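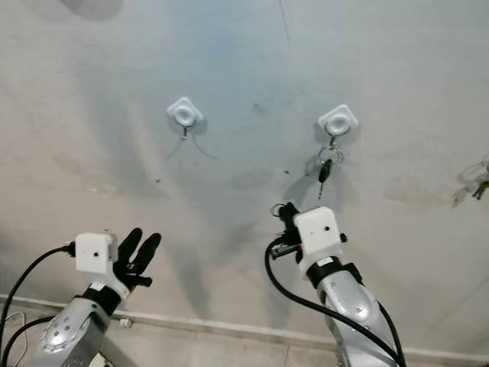
Trimura 双腕マニピュレーター 実演見学のご案内

製品区分:双腕マニピュレーター(据付型)
供給:Evetti
制御ソフトウェア:Ametepe
実演会場:Stekdale 実演室
実演課題:壁面フックに掛けた鍵の取り扱い

概要

Trimuraは、壁面、棚、机上などに置かれた小物を扱うための双腕マニピュレーターです。左右のアームは同一構成で、先端にはそれぞれ黒色のグリッパーと白色の手首ユニットを備えます。本ページには、製品の構成と主な仕様のほか、Stekdale実演室で実施している見学会の内容、申込方法、当日の注意事項を掲載しています。導入をご検討中の方は、見学会への参加前に「実演課題」および「見学会で確認できない項目」をお読みください。

見学会は製品発表の催しではなく、稼働中の装置を間近で確認していただくための技術説明の場です。動作には停止ややり直しが含まれる場合があります。進行の都合で動作を短縮することはありません。

実演課題

見学会では、壁面に取り付けた粘着式の白色フックと、リングに通した鍵を使用します。フックは住宅や事務所で一般に使われる形状で、ロボット用に加工した治具ではありません。鍵は黒い頭部のものを主に用い、ほかに金属製のリングをまとめた束も使用します。

課題は次の動作に分かれます。

1. 接近
グリッパーをフックの下方または側方へ移動します。壁面との接触を避けながら、対象物に届く姿勢を決める段階です。対象が隣のフックに近い場合は、アーム全体の傾きも調整します。

2. 位置合わせ
指先と鍵、リング、またはひも状の部分との相対位置を合わせます。吊り下げられた物は触れただけで揺れるため、接触前の待ち時間を操作側で設定します。

3. 把持
指を閉じて対象を保持します。把持する箇所は課題ごとに指定します。リングを直接つかむ条件と、下がった部分をつかむ条件では、次の動作で必要になる手首の角度が異なります。

4. 取り外し
保持した物をフックの先端から外します。真下に引くと外れないため、いったん持ち上げてから手前に移動させる軌道を基本とします。

5. 再掛け
保持した物を指定のフックに戻します。取り外しよりも位置の誤差に厳しく、見学会で最も質問の多い工程です。

各工程は連続して行う場合と、工程ごとに区切って行う場合があります。区切って行う場合は、停止中に担当者がAmetepeの操作画面を示しながら設定値を説明します。

課題に壁面フックを採用した理由

机上の物をつかむ課題では、対象物の重さを机が支えます。壁面に吊られた物では、グリッパーが触れた時点から対象の姿勢が変わり始めます。また、フックの突き出しが小さいため、指先を入れられる空間が限られます。壁が背後にあることで、接近方向も制限されます。

これらは、工具掛け、鍵管理盤、部品の吊り下げ棚など、実際の現場でよく見られる条件と共通しています。見学後の商談では「自社の棚で同じことができるか」というご相談を多くいただきますが、フックの形状、間隔、対象の柔らかさによって結果は大きく変わります。個別の条件については、後述の持ち込み評価をご利用ください。

装置構成

アーム
銀色の外装を持つ多関節アームです。関節部には黒色のリング状部品を使用し、外装には点検用の円形カバーを設けています。カバーを固定するねじは外側から確認でき、日常点検の際に外装全体を取り外す必要はありません。リーチは約700mmです。

外装は光沢のある仕上げです。照明の配置によっては反射が生じますので、外部に画像処理装置を追加する場合は、アームが視野に入る姿勢も含めて照明条件を確認してください。

グリッパー
指を開閉して対象物を保持する方式です。指は黒色で、先端を丸めてあります。鍵やリングのような薄い金属物では、指の面全体で挟む条件より、先端付近で挟む条件のほうが設定に時間を要します。見学会では両方の条件を比較できる回を設けています。

指の交換は可能です。標準の指以外を使用した場合、把持に関する設定値はそのまま流用できません。交換後に開閉範囲の再登録を行ってください。

手首ユニット
グリッパーの根元に取り付ける白色の箱形筐体です。左右で同じ形状のものを使用します。手首ユニットの外形はアームの動作範囲に影響します。特に壁面に沿って手首を傾ける作業では、指先よりも先に筐体の角が壁に近づくことがあります。動作計画では、必ず筐体を含めた外形モデルを選択してください。

ケーブル
手首ユニットからのケーブルは、アームの外側に余長を持たせて配線します。内部配線ではありません。余長が不足すると手首の回転時に張力がかかり、過大な場合は周囲の物に引っ掛かるおそれがあります。見学会の後半で、余長の取り方と固定位置を個別に説明します。

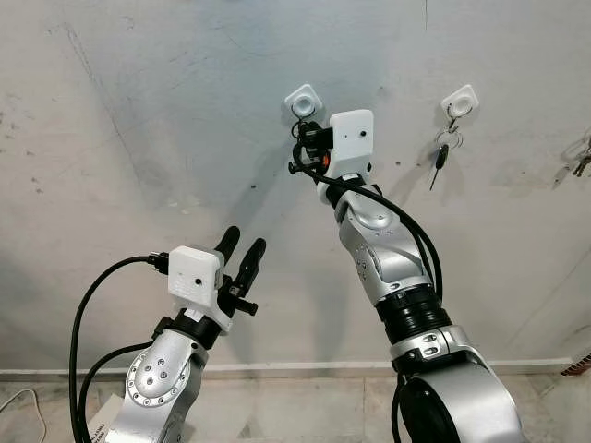
配線の固定位置は、作業高さを決めた後に調整するのが確実です。机上作業を前提に固定した状態で壁面作業に切り替えると、アームを上へ伸ばした姿勢で余長が足りなくなることがあります。作業高さを変更したときは、低速で全姿勢を一巡させ、コネクター部に力がかかっていないことを確認してください。

また、ケーブルのループがグリッパーより前に出ると、吊り下げ物と接触する可能性があります。ループは対象物の反対側へ逃がし、結束具で軽く押さえます。強く締め付けると屈曲箇所が固定され、断線の原因になります。

主な仕様

形式:双腕、据付型
アーム外装:銀色、関節部は黒色リング
リーチ:約700mm
グリッパー:指開閉式、左右各一基
手首ユニット:白色箱形、左右各一基
配線方式:外側配線
推奨設置間口:2,000mm
制御ソフトウェア:Ametepe
操作方式:遠隔操作、登録動作の再生、両者の併用

推奨設置間口は、アームの動作範囲に保守用の通路を加えた値です。壁面に向けて設置する場合は、間口のほかに壁までの距離を確認する必要があります。距離が近すぎると肘にあたる関節の逃げ場がなくなり、遠すぎるとアームが伸び切った姿勢での作業になります。いずれの場合も手首の向きの自由度が下がります。

制御ソフトウェア Ametepe

Ametepeは、左右アームの動作登録、再生、記録を一つの画面で扱うソフトウェアです。実演で使用する版は製品に付属する版と同じです。実演専用の機能は追加していません。

動作登録
操作者がアームを遠隔で動かし、その軌跡を登録します。登録後に不要な停止区間を削除したり、速度を区間ごとに変更したりできます。接触を伴う区間では、速度変更が揺れや滑りに影響しますので、登録時の速度から段階的に変更してください。

左右の役割分担
片方のアームだけを作業に使い、もう片方を待機させることができます。待機側の姿勢は任意に指定できますが、作業側の動作範囲と重ならない位置を選ぶ必要があります。壁面作業では、待機側を低い位置に置き、作業側を高く伸ばす配置が扱いやすい設定です。待機側の指は開いたままでも閉じた状態でもかまいません。

両腕を同時に使用する場合は、干渉確認を有効にしてください。片腕の課題で登録した動作を組み合わせただけでは、左右の手首ユニットが接近する区間を見落とすことがあります。

記録
実行した動作の時刻、姿勢、指の開度を保存します。見学会では、実行直後の記録を画面で確認し、停止した箇所ややり直した箇所を追って説明します。記録の書き出し形式については、会場で資料を配布します。

見学会の内容

開催日は毎週金曜日、会場はStekdale実演室です。定員は各回17名です。参加費はお一人4,000円で、資料代を含みます。

進行は次のとおりです。

受付と安全説明
入室前に立入範囲と非常停止の位置を説明します。説明を受けていない方は、装置の近くへ進むことができません。途中参加の場合も同じ説明を行いますので、実演の一部をご覧いただけないことがあります。

構成説明
装置を停止した状態で、アーム、グリッパー、手首ユニット、配線を順に説明します。カバーの外観やコネクターの位置は、この時間に確認してください。停止中であっても、担当者の指示なしに触れることはできません。

片腕による実演
壁面フックと鍵を使用し、前述の工程を区切って実行します。対象とするフックは回によって異なります。横に並んだフックのうち、隣に別の鍵がある条件では、目的の鍵だけに触れる経路を作れるかどうかが主な確認点になります。

設定変更の実演
接近方向、把持箇所、速度のいずれかを変更し、再度同じ課題を行います。変更する項目は参加者の希望をもとに担当者が選びます。一度に複数の項目を変更すると影響を切り分けられないため、変更は一項目ずつとします。
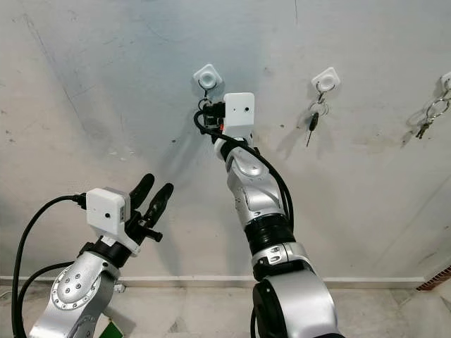 設定変更後の実行では、変更前の記録を画面に残したまま新しい記録を表示します。比較の対象は、接触を始めた位置、指を閉じ始めた時点、フックから離れる際の手首の向きです。所要時間も表示されますが、速度を変えた条件どうしの単純な比較には適しません。

小さな黒いリングのように指先で隠れやすい物を扱う場合、接触後の位置確認が難しくなります。この条件では、指を深く入れる前に一度停止し、フックとリングの関係を確認する手順を標準としています。停止を省く設定も可能ですが、対象の掛かり方が毎回同じになるように管理されている現場に限って推奨します。

質疑
装置の前での質疑と、別席での個別相談に分けて行います。現場の図面や写真をお持ちの場合は、別席で確認します。資料の撮影をご希望の方は受付でお申し出ください。

見学会で確認できる項目

・アームを壁面方向へ伸ばしたときの姿勢
・手首ユニットと壁面の間隔
・グリッパーの指の開閉と把持箇所の関係
・隣接するフックへの干渉
・外側配線の動き
・Ametepeによる動作登録と記録の確認
・停止後の復帰手順

動作音については、実演室と実際の設置場所で聞こえ方が異なります。数値が必要な場合は、設置予定場所での測定をご依頼ください。

見学会で確認できない項目

長時間の連続運転、粉じんや水のかかる環境での運転、重量物の搬送は実演の対象外です。また、鍵を錠に差し込んで回す動作は課題に含まれていません。吊り下げ物の取り扱いと錠の操作では、必要な力の方向と位置精度が異なるため、壁面課題の様子から判断しないでください。

人と同じ作業範囲で使用する運用についても、見学会では扱いません。該当する用途では、設置場所ごとの危険源の確認を先に行う必要があります。

持ち込み評価

お客様の対象物を実演室に持ち込み、把持条件を確認する有償の評価です。見学会とは別の枠で実施します。対象物は、実際に使用しているものと同じ状態でご用意ください。新品の見本と使用中の品では、表面の滑りやひもの癖が異なり、評価結果に差が出ることがあります。

壁面に掛ける物の場合は、フックも併せてご持参ください。フックの先端形状が不明なままでは、取り外し軌道を決められません。粘着式のフックを使用する場合、貼り付ける面の状態によって保持力が変わります。評価ではフックの保持力そのものは測定しませんが、動作中にフックがずれた場合はその回を記録から分けて扱います。

評価後には、使用した設定値、実行記録、停止した工程の一覧をお渡しします。動作の可否だけを示す判定書は発行していません。

設置に関する注意

装置の正面に壁がある配置では、次の点を確認してください。

・手首ユニットの角が壁に触れない経路になっていること
・巾木など、壁の下部から張り出した部分が待機姿勢と干渉しないこと
・床を通るケーブルがアームの動作範囲に入らないこと
・フックの取付高さが、作業側アームの伸び切り姿勢を必要としないこと
・壁面と対象物の色が近い場合、照明による影の位置を確認していること

床が滑りやすい場合は、装置の固定方法を事前に相談してください。タイル床では目地をまたぐ位置に脚部が来ると、水平の調整に時間がかかることがあります。設置後はアームを低い姿勢と高い姿勢の両方に動かし、架台に揺れがないことを確認します。

保守

日常点検では、指先の摩耗、コネクターの緩み、ケーブル被覆の傷、外装ねじの緩みを確認します。指先に傷や欠けがある場合は、把持位置を変えて使い続けず、指を左右そろえて交換してください。

定期点検の目安は稼働2,000時間です。点検時には関節部の状態を確認し、必要に応じて部品を交換します。壁面作業のようにアームを上げた姿勢が多い用途では、点検記録に主な作業姿勢を記入してください。部品の消耗箇所を推定する際の参考になります。

清掃には乾いた柔らかい布を使用します。グリッパーの可動部に洗浄剤を吹き付けないでください。手首ユニットの前面に汚れが付いた場合も、筐体の穴に布の繊維や棒状の物を入れないでください。

お申し込みについて

見学会は事前申込制です。Evettiの申込窓口へ、参加人数、ご所属の業種、確認したい項目をお知らせください。設定変更の実演で希望する条件がある場合は、申込時にご記入いただくと準備が可能です。当日の申し出にも対応しますが、装置の状態と残り時間によります。

参加費のお支払い方法は、受付確認の連絡に記載します。参加者の変更は前日まで受け付けます。同じ会社から複数の方が参加される場合も、安全説明の記録を作成しますので、お一人ずつのお名前が必要です。

服装は、袖口やひもが垂れないものを推奨します。首から下げる名札は、装置の近くへ進む前に外していただきます。大きな荷物は受付でお預かりします。

よくあるお問い合わせ

フックの数を増やした条件でも実演できますか。
壁面の空きとリーチの範囲内であれば対応できます。ただし、隣のフックとの間隔が狭くなるほど接近経路が限られます。ご希望の間隔を図で示していただくと、事前に可否を回答できます。

左右どちらのアームでも同じ課題を実行できますか。
登録動作は左右別に管理しています。反転機能はありますが、ケーブルのループの向きは反転できません。反転した動作は低速で確認してから使用してください。

参加者が操作することはできますか。
通常の見学会では担当者が操作します。操作体験は持ち込み評価の枠で、安全講習を受けた方を対象に実施しています。

鍵以外の物も見られますか。
リングに通した札や短いひもを使用する回があります。布製の袋や長いケーブルの取り扱いは、現在の見学会には含まれていません。

見学後に同じ設定値を入手できますか。
配布資料に主要な設定値を記載しています。装置の設置位置と指の種類が異なる場合は、そのまま適用せず、接近区間から再登録してください。

関連資料

・Trimura 外形図および設置条件書
・Trimura 手首ユニット交換手順
・Ametepe 操作説明書(動作登録編)
・Ametepe 操作説明書(記録編)
・Stekdale実演室 入室時の注意

資料は申込窓口で請求できます。外形図には手首ユニットを含む図と含まない図がありますので、壁面作業の検討には前者を指定してください。

仕様および見学会の内容は変更することがあります。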